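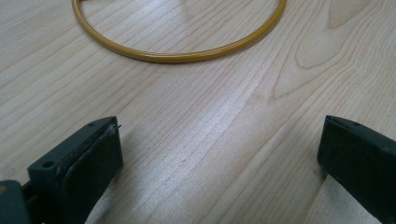 The second half belongs to the bench

Drumska have built a women's basketball side around the players who don't start

The gym at Sandoval is cold in October until the second quarter. The heating comes on when the doors open to the public, and by then both teams have been out on the floor for most of an hour in hooded tops and long sleeves. Drumska warm up at the far basket because that is where the visitors' bench is, and they do it in two groups. The starters shoot. The rest play three against three across half the court, hard, with fouls called.

It is an odd thing to watch if you are used to seeing substitutes feed balls to the first five. Kanyarat Nakpan, who has coached Drumska for four seasons, brought it in after a run of games in which her team led at half-time and lost. She went back through the score sheets and found the same pattern each time. The first change of players came late, the new ones took several minutes to get going, and the lead was gone before they had.

"They were coming in cold," she says. "I mean that in the plain sense. They had been sitting down for a long time and I was asking them to guard somebody who had been running."

So the bench now plays before the game, and plays early in it. Nakpan makes her first substitution at the four-minute mark of the opening quarter whatever the score is. She makes it when the starters are playing well, which some of them did not like at first, and she makes it when they are playing badly, which the supporters do not like now. By half-time all her players have usually been on court at least once.

The result is a team that often looks ordinary early on. Against Tiltora, in the game that opened this season, Drumska scored so little in the first quarter that the home announcer read the score out twice. They were still behind at the interval. Then they came out and pressed the full length of the court for the whole of the third quarter, with fresh legs going in every couple of minutes, and Tiltora could hardly get the ball over halfway. Drumska won by 16.

Pressing like that is tiring and most sides at this level save it for emergencies. It asks two players to trap the ball near the baseline while the other three guess where the pass will go. If one of them is slow, the whole thing opens up and somebody gets an easy lay-up at the other end. Nakpan's view is that five tired players cannot do it at all, and that ten rested ones can do it for as long as they need to.

She drills it without a ball to begin with. The players walk through the positions, then jog, then run, and only when the spacing is right does she roll a ball in. Training is on a school court with a low ceiling, so high passes are out of the question, and she thinks this has helped. Everyone has learned to throw flat and hard. It has also made a few of them poor at long outlet passes, and on a proper court you can see it. Two went straight into the stand at Tiltora.

The league they play in is small and spread out. Brornent, the furthest of the away games, is 90 miles from Drumska's home court, most of it on single-carriageway road, and the team goes in two minibuses and a parent's estate car. They leave before lunch for an evening tip-off. Nobody is paid. The club's biggest single cost after court hire is fuel, and the biggest crowd it has ever played in front of was 1,000, at a cup final three years ago that it lost in overtime.

That final still comes up. Nakpan used seven players in it. Her point guard played every minute, and in overtime she missed two free throws short, both off the front of the rim, which is where tired shots go. Nakpan does not blame her. She says she should have been sitting down at some stage in the third quarter with a towel and a drink, and that it was the coach's job to put her there.

The same point guard is still with the team and plays a little over half of each game. Her scoring average has dropped. Her assists have gone up, and so has her share of free throws made.

There are arguments against the method, and they get made every week. The best players want to be on the court. The people who come to watch want to see them there. A close game can get away from you while your reserves are finding their feet, and a league table does not record why you lost. Last season Drumska dropped two games they were expected to win, both against sides in the bottom half, and in both the deciding run came while the starters were resting.
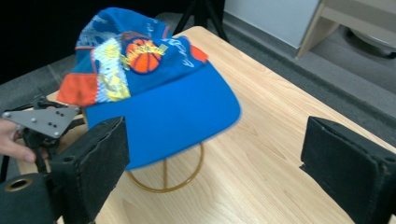
Brornent's coach is among the doubters, and remarked after last season's second meeting that a rota was a fine thing for washing up but that basketball games were won by whoever had the best player on the floor at the end. Drumska had lost that one by a basket.

Nakpan has heard this before and has some sympathy with it. She does have her best five on at the end. What she wants is for them to arrive there with something left. In the last four minutes of a tight game she stops rotating altogether, unless there is foul trouble, and the group that finishes is often different from the group that began. Who finishes depends on who has been playing well that night. The players know this, and it has changed how the bench behaves. They watch the game more closely. They talk to each other about who is being beaten on which side.

It took a while to settle. In the first season under the new system two experienced players left for other clubs, one of them to Brornent, and training numbers dropped to a point where five against five was not always possible. Nakpan filled the gaps from the under-18s. Several of those girls had never played a senior game and were given minutes in the first quarter of the first match, on the grounds that an error made there could be put right later.

One of them is now the best defender in the side. She is not tall and does not score much. What she does is get her feet in the right place early, so that the player with the ball has to go round her, and going round takes time. Against Sandoval she was given the job of following their leading scorer from one end to the other for six-minute stretches, and then handed it on to a team-mate who had been resting. The scorer got no such rest.

That was the game in the cold gym, and it went much as the Tiltora one had. Sandoval started well. They have a tall centre with a soft left hand who likes to receive the ball on the low block and turn over her shoulder, and in the first quarter Drumska could not stop her. Nakpan sent in her reserves at four minutes, as she always does, and the lead grew. A man behind the scorer's table said fairly loudly that it was already over.

It tightened before the break. Drumska began to front the centre, putting a defender between her and the ball, and Sandoval had to lob it in over the top. A few of those came off and a few went out of play. On offence Drumska ran the same simple set over and over: a screen at the elbow, a cut to the corner, a look inside, and if there was nothing on, start again. There was no hurry in it.
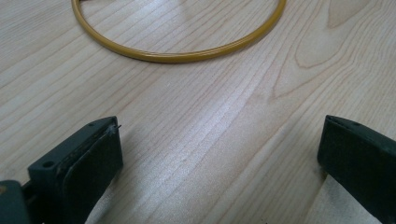 The press came on straight after half-time. Sandoval dealt with the first few minutes of it well, passing quickly out of the traps, and even stretched the lead by a basket. Then their guards began to dribble into the corners, which is what the press wants, and the turnovers came in a bunch. Drumska drew level late in the third quarter with a put-back by a reserve forward who had been on court for less than a minute. They went ahead early in the fourth and stayed there.

Sandoval made a game of it with some good outside shooting and had the ball with a chance to tie inside the final minute. The shot was a reasonable one, from the wing with a hand in the shooter's face. It came off the front of the rim and Drumska took the rebound.

Nakpan was not especially pleased afterwards. She thought the first quarter had been poor, and that her team had been slow to change how it guarded the centre. She had a page of notes, most of it about rebounding. When asked whether she had thought of leaving the starters on a little longer when the lead began to grow, she said she had thought of it, and that she thinks of it in nearly every game.

Drumska sit second in the table, behind Brornent on points difference. The two sides have not met yet this season. The first of their games is the long trip, and Nakpan has already asked whether the minibuses can leave an hour earlier than usual, so that the players have time to walk about before they change. She would like the reserves to get a full warm-up. The visitors' end at Brornent is narrow, with a wall close behind the basket, and three against three is awkward there. She is thinking of trying it as two against two.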